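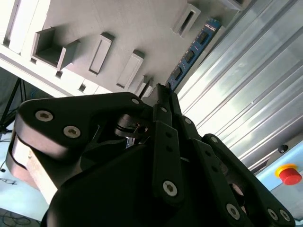
*Board between the gray panel and the corrugated sheet. Stop button at lower right.*

August 23, 2022

The board fixture is back together, with two changes from the version I wrote up in the spring. These notes are mostly for me, but Anika Nguyen-Tran asked how the panel is held and I said I would write it down.

## Panel

The panel is light gray plastic with raised rectangular features and openings. It came as an offcut from Pivetti and I designed the fixture backward from it, so some of the openings do nothing. I have stopped trying to find uses for them.

It used to be clamped at both ends. Clamping put a slight bow in it, and a board that seated properly at one end would ride high at the other. It is now fixed at one end and supported at the other, with a slotted hole for the support screw. I tighten the fixed end first, push a board in, and then bring the support screw up until it just touches. Doing it the other way round gets the bow back.

The raised features are the awkward part. A straightedge won't sit flat across them, so I check flatness from the back with the panel off, then again with a feeler gauge once it is mounted. The gauge reading drifts for the first day after tightening and then settles. I did not log the drift and can't say how large it was.

## Board

The boards for this fixture are narrow ones. Narrow boards twist if they are pushed from one corner, and I have cracked solder joints doing that. My rule is to press on the long edge near the middle and stop at the first resistance, then look before pressing again.

I ran 500 insertions with one scrap board before the rebuild and 700 after it. The edge plating looked worse after the first run than after the second, although the second board was newer stock and the comparison is weak. Firouzeh Ghasemi suggested running 2,000 on a single board and photographing the edge at intervals. I may do that when there is a spare evening.

## Corrugated sheet

The metal is ordinary corrugated sheet from Ridgeway, cut with snips and filed. The cut edge needs more filing than seems reasonable. I went over it with a half-round file, then with abrasive cloth wrapped on a dowel, and still found a burr by running a cotton rag along it.

One property of corrugated metal is annoying under a lamp: every ridge throws a highlight, and the highlights move when your head does. Reading a small part marking next to it takes longer than it should. A sheet of matte card laid over the ridges fixes this — I keep one cut to size in the drawer.

## Stop button

The stop button is red with a yellow collar and sits on the pale blue surface. I had a smaller one from Vasska before this and kept reaching past it.

I test it at the start of each session: press, confirm the supply reads zero, release, confirm the supply does not come back until I reset it. The last check is the one I used to skip. The wiring for the previous button failed it, and I only found out when Latrice Ruiz-Ortega read my diagram and asked about the reset.

## Still to do

- Replace the temporary support screw with a proper length. The current one is 13 mm and too long.
- Label the supply lead at both ends.
- Return the feeler gauge to Mylene Javier.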